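Headset and Cable Storage: Revised Arrangements at Tistside

Mon 22 January

Members of staff at the Tistside and Lirow sites are asked to note the following changes to the issue, return and storage of headsets and loose cables. The new arrangements apply to all shared equipment held in the Tokarz Room and replace the guidance circulated last year.

The annual equipment check was completed earlier this month under the direction of Leszek Szczepańska, Facilities Coordinator. The check recorded 326 headsets in circulation across both sites. Of these, 12 were withdrawn from use, in most cases on account of damage to the cord near the plug or at the point where it enters the ear cup. Replacement units have been ordered and will be issued through the Drasent booking page in the usual way.

Staff returning a headset should place it in the gray tray at the Tokarz Room counter with its asset label facing up. Labels numbered 697 and above belong to Lirow and should be returned there whenever possible. Headsets should not be left on meeting tables overnight, hung from monitor arms or stored in desk drawers with chargers and other cables. Ear cushions are to be wiped before return with the cloths provided. Alcohol sprays should not be used, as they harden the cushion cover.

A number of inquiries have been received about the correct way to put away a corded headset. The recommended method is to lay the headset on a clear, flat surface, fold it if the model permits, and gather the cord in wide, even turns beside it. The cord should not be wound tightly around the headband. A fabric tie may be added once the turns are complete.
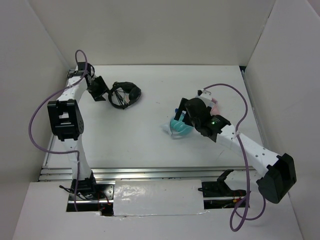

Cords require the most attention when equipment is put away. A dark cord is easiest to check against a light background, and the smooth white tabletop shows the thin black strands crossing the open middle of the loop quite distinctly. Staff should look along the full length of the cord for kinks or worn covering before gathering it. Any item that fails this check should be placed in the repairs box with a completed slip.

Repair slips are available at the counter and may also be printed from the Drasent page. Questions concerning lost items or department transfers should be sent to the Facilities Office at Tistside.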